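The shirt-folding subscription is a good idea for somebody else
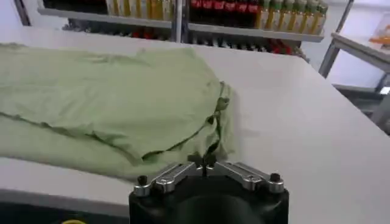
A light green garment on the bench, with a pinch of it gathered at the fingertips.

I own more T-shirts than I need and fold fewer of them than I should, so I am the sort of person Clelano has in mind. The company wants to rent you an arm that folds laundry. The arm comes with a gripper, a wrist camera and a monthly software plan called Urnach, and the brochure has a great deal to say about reclaimed time. I read it sitting beside a basket I had been ignoring since the weekend.

Let me be fair to the thing before I'm rude about it. Cloth is miserable stuff for a machine. A bolt stays bolt-shaped when you pick it up, and a T-shirt becomes a different object every time you look at it. Getting two metal fingers to take hold of a bit of fabric on a flat white table is proper engineering, and I've met grown men who can't manage a fitted sheet. Anyone who tells you this is trivial has never tried to write down how they do it.

My quarrel is with what's for sale. The standard plan covers T-shirts and tea towels. Jumpers are an add-on. Socks are "on the roadmap", a place where I have been keeping my own socks for years. You need a light-coloured table, clear on all sides, which rules out every table in my house and, I suspect, yours. You also have to lay each garment down one at a time, the right way out. By then you are standing at a table with a shirt in your hands, and I would gently suggest that you're most of the way there.

Then there is the plan itself. Clelano allows 171 folds a month, a figure that has the ring of a spreadsheet about it. Unused folds don't roll over. I have tried to picture the household that reaches the last day with 20 folds in hand and starts mussing up clean shirts to get its money's worth, and I'm sorry to say it looks a lot like mine.

Yavuz Taşdemir, who runs the Chantharasri guest house and has the arm on trial, took me to task over this. He does towels, he said, stacks of them, all the same size, and he doesn't care how long each one takes as long as he isn't the one doing it. He has had it since August and has rung support six times, and he'd sign up again tomorrow. I have no answer to that. He has a spare room, a big table and a dull pile of identical rectangles, and the arm suits him nicely.

So sell it to him. Drop the brochure family with the spotless kitchen, call it a linen-room machine and price it by the week. Cedholm did much the same with its floor scrubber, once it gave up on living rooms and started ringing motels, and the scrubber has been better for it. The rest of us can go on using the chair in the corner of the bedroom, which takes jumpers at no extra charge.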